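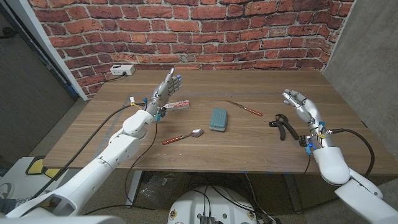

Chapter 2
Small Things on a Table: Sorting What a Household Owns

Most books on home organizing begin with a promise. Sort your belongings by kind, they say, give each kind a home, and the mess will stay away. I have my doubts, and this chapter is where I set them out.

Take a spoon, a knife, a tube of toothpaste, a hand grip strengthener and a plastic box with a lid. Sorting by kind handles the first two without trouble. The toothpaste goes to the bathroom, unless the household brushes its teeth at the kitchen sink, as plenty do in small apartments. The grip strengthener is "sports equipment" by any textbook list, yet people squeeze it while watching television or waiting for water to boil. A closet full of tennis rackets is the last place they would look for it. As for the box, you can't say where it belongs until you know what it is for. It might hold soap. It might hold fishing hooks.

Catarina Fonseca's Driklow survey is often quoted in defense of the standard method. She asked 151 households to sort their loose items by kind and then reported that most were "satisfied" in July. Satisfied compared with what? The survey had no second group that sorted in some other way, and the question was put to people who had just spent a weekend on the job. Few of us like to admit that a weekend was wasted.

The rival approach, which Kuster calls sorting by reach, puts each thing near the spot where a hand will want it. It has problems too. Two people in one home seldom reach for the same thing in the same place, and Kuster's own cases are nearly all people living alone.

In this chapter we compare both methods using ordinary small objects. Section 2.1 deals with things that have one clear use. Section 2.2 takes up containers, where both methods run into trouble. Before reading on, clear a table and put on it whatever is in your nearest drawer. Write down where each item would go, and keep the list for Chapter 3.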